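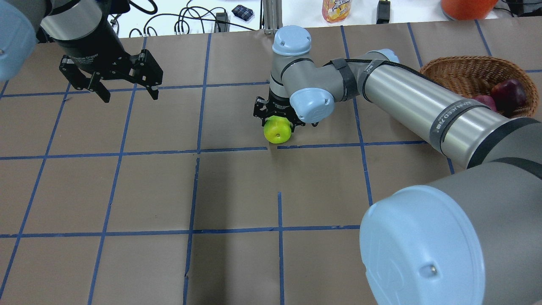 *Fig. 3. Sorting table with paper and tape grid in place, apples and basket on top.*

## 3. Papering and taping the sorting table

Please set aside a quiet half hour for this part, ideally the evening before you plan to sort. Alina Lazăr, who wrote the first version of these pages, always did her table on a Saturday with the radio going, and it does go better when you aren't hurrying. A papered table keeps the top clean, and the taped squares give every apple a place of its own while you look it over.

**You will need**

- Brown kraft paper, 600 mm wide or wider
- Blue painter's tape
- A tape measure, a pencil and a long straightedge
- Scissors
- A wicker basket for the apples

**Steps**

1. Wipe the tabletop and let it dry all the way. Tape won't hold on a damp surface, however hard you press.
2. Unroll the paper across the table and cut it with a little to spare on each side. If one width won't cover the area, lay a second sheet beside the first so that the edges just meet.
3. Smooth the paper outward from the middle with the flat of your hand. Some creases will stay, especially if the roll has been sitting in a cold shed since November - leave them be.
4. Starting at the long side nearest you, make a pencil mark every 300 mm. Do the same along the opposite side, then along both short sides.
5. Run the tape between matching marks, all the horizontal lines first and then the vertical ones. Pull each strip off the roll in one go if you can, lay it down lightly, check it against the straightedge, and only then rub it flat.
6. Where two sheets of paper meet, stop the tape at the join and start a fresh piece on the other side. A small break or a slight step in the line does no harm.
7. Put the basket near one edge, within easy reach, and set your first apple in a square. Turn it so you can see the stem end, then work your way around to the other side, looking for bruises and soft spots.

> **Note:** Red apples and yellow-green ones can share a basket until they are sorted. Darius Grecu likes to start with the lighter ones, as bruises show up more plainly on them, and we've come around to his way of doing it.

> **Caution:** Don't trim the paper with a knife while it is lying on the table. Kraft paper is thin, and the blade will go straight through to the top underneath.

When a square gets sticky, tape a fresh patch of paper over it and carry on. Change the whole covering after 12 sorting sessions, or sooner if it tears, and lift the old tape slowly, keeping it low and close to the paper.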